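Week three of the no-takeaway month

We've spent $200 on groceries this week, which is more than I'd planned but still well under what we used to hand over to the Thai place on Koller Street. Lunches are the hard part. I've been making a big pot of lentil soup on Sunday and freezing it in portions.

Mỹ Vi gave me her recipe for braised eggplant and it's the best thing we've had so far. Go easy on the sugar. I used half and it was plenty.

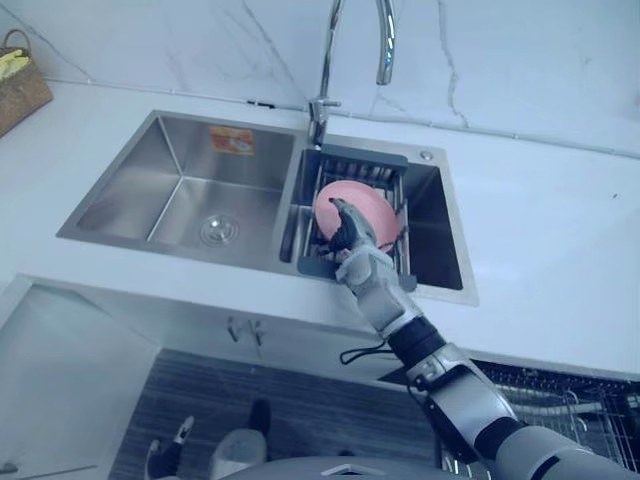

The bread is less of a success. Flour is back on the shelves in Fevley, but I've had two flat loaves in a row – the kitchen is probably too cold overnight. I'll try proving it for another 30 minutes near the heater and see how it goes.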